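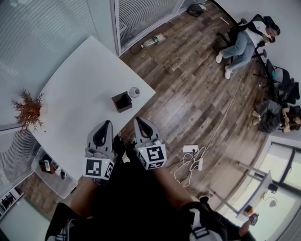
Home > Living > Tables > Reviews

Trunine white side table, long term review

I bought the Trunine table in November to replace a glass one that showed every fingerprint. It has been in the front room since then, in daily use, and I have had long enough with it to say what is good and what isn't.

It is a plain white rectangle and doesn't try to be anything else. I wanted something that would go with the blinds and a white shelf unit I already had, and it does. The whites don't match exactly if you look at them side by side in full daylight. By evening I can't tell the difference.

Putting it together

The box says one person can do it in 30 minutes. It took me an hour, mostly because the bolts for the legs come in 2 lengths and the drawing in the leaflet is too small to tell them apart. Lay them all out first. An Allen key is included but it is soft and rounded off on the last leg, so use your own if you have one. I turned the table the right way up with help from my neighbour, and I would suggest the same as the top is heavier than it looks.

There was a slight wobble on our floorboards. The feet don't adjust, so I stuck a felt pad under one of them and it has been steady ever since.

The top

This is the best part. It wipes clean with a damp cloth and has not yellowed. I keep a plant at one end, a brown spiky thing, and it drops bits all the time. They brush off without leaving a mark. A clear glass bowl gets moved around on it most days and I have not found any scratches from that. Keys are another matter. I dropped a bunch from standing height on a Tuesday morning and there is a small chip, which I have touched in with white paint from the Rennie range. You have to know where to look.

Hot mugs need a coaster. I left a teapot on it once and got a dull ring, which faded over a few weeks but never went completely.

Corners and edges

The corners are squarer than I would like. If you have small children I would think twice, or buy the stick-on guards. The edging strip on one long side has started to lift at the end - a dab of wood glue and some tape overnight sorted it, but it shouldn't happen on a table this new.

What it lacks

There is no drawer and no way to tidy cables. If you charge things on it you end up with a power strip on the floor and leads running everywhere, and against a pale table that looks a mess. The Clillance version has a slot at the back for cables and costs 61 pounds more. I didn't think it was worth it when I ordered. I would probably pay it now.

Buying and delivery

I ordered through Zirnuvell. It arrived in 4 days, well packed, with one foot cap missing. I emailed and Iara Bustos in their parts department posted a replacement without asking for photos or a receipt.

Verdict

A decent, plain table that cleans up well. The leaflet is poor and the edging could be better. I would buy it again at the sale price, less sure about full price.

Reviewed by Lotte Dewulf

4 comments | 30 shares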